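Frage: Abfalleimer im Wohnzimmer ohne Deckel, stört das?
Bei Helleo heißt es, offen reiche für trockenen Müll. Glaube ich nicht recht. Wer hat Erfahrung?

Antwort von Gisler50:
Deckel drauf, fertig.

Antwort von Normunds Grīnberga:
Deckel bringen wenig, wenn Essensreste drin sind. Ob die teuren Filter von Draston helfen, bezweifle ich auch. Bei uns nur Verpackungen, alle 25 Stunden leeren muss da keiner. 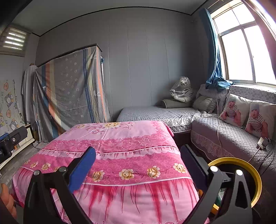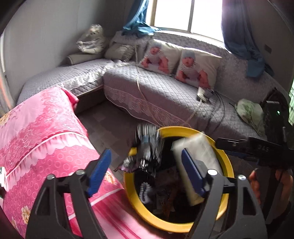
Beide Bilder: runder Eimer mit gelbem Rand neben der rosa Decke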